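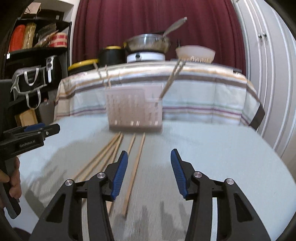

Two hand grippers at the chopstick table. Ribbed pads on the fingertips.

Home | Kitchen | Workshop | Fixes | Archive

Workshop Tips: Hand Grippers for Small, Thin Things

Posted March 2, 2025 by Rosalind Bellamy
Filed under: Workshop, Builds
14 shares | 6 comments

Chopsticks are the hardest thing on our practice list. They are thin, they roll, and they lie almost flat against the table, so the fingertips have very little to get hold of. If a pair of grippers can pick up a chopstick and stand it in a holder, it can handle most of what sits in a kitchen drawer.

These notes come from the winter build at Wisthorpe, our shared workshop. The plan is a small arm called Dvorak that puts away clean cutlery. The arm is still in pieces on Loretta Kapoor's bench, so for now we work out each move by hand, one gripper in each fist. The tips below apply to most two-finger grippers, bought or homemade.

Setting up the table

Use a plain covering in one pale color. Brown wood shows up well on gray or light blue, and you can see where the tips are going. Patterned cloth is fine on the counter behind, but keep it off the part where you pick things up.

Tape the cover down on the underside of the table. A cover that creeps will bunch up in front of the fingers and push the chopstick away.

Start with the sticks pointing away from you. Crosswise pickups come later, and they need more wrist.

If you set up in a real kitchen, turn the stove off and let the pans cool before you begin. You will be watching the fingertips and your elbows will go wherever they like.

Pads

Bare plastic tips slide off wood. Ribbed pads hold better, and the ribs should run across the stick. We cut our spare pads from a sheet of soft rubber sold as Cukanano and stuck them on with contact cement. Let the cement cure overnight. One set went on after two hours and peeled off the same evening.

Wipe the pads with a damp cloth before each session. Flour is the worst thing for them, then cooking oil. Dish soap takes off both, but rinse well – soap film is as slippery as the oil.

Check that the two pads meet evenly when closed. Hold a strip of paper between them and tug. If it pulls out at one side and grips at the other, loosen the finger, square it up, and tighten again.

Picking up

Open wide, come down over the stick, and let both tips touch the table lightly before you close. Coming in from above and stopping short is the usual mistake. The pads shut on the top of the stick and it shoots off.

For one chopstick out of a bunch, use the second gripper to hold the others still. Go for the stick on the outside.

Grip near the middle for moving and near the thick end for standing it in a holder. A long one, held by the end, will swing down.

Putting in the holder

Fix the holder first. A hanging holder swings when the stick touches the rim. Two strips of removable mounting tape on the back are enough, or have the other gripper press against its side.

Lower the stick at a slant, let the tip find the back wall, then straighten it as it drops. Trying to go straight down from above takes much longer. In November Loretta logged 190 tries and got 105 in, nearly all of the misses on the rim. With the slant she missed 13 in the next batch of the same size.

Care of the pivots

A drop of light machine oil on each pivot, and wipe off the extra before it reaches the pads. If a finger feels gritty, take the pin out and clean it. More oil only moves the grit around.

Store grippers with the fingers open. Pads left pressed together take on a flat spot.

The motor mounts for Dvorak are being redrawn to fit the smaller Vora brackets, and I will post the hole spacing when the test print is done. Forks are next on the table.

6 comments | Share | Print

Contact Wisthorpe Workshop | © 2025 Rosalind Bellamy | Back to top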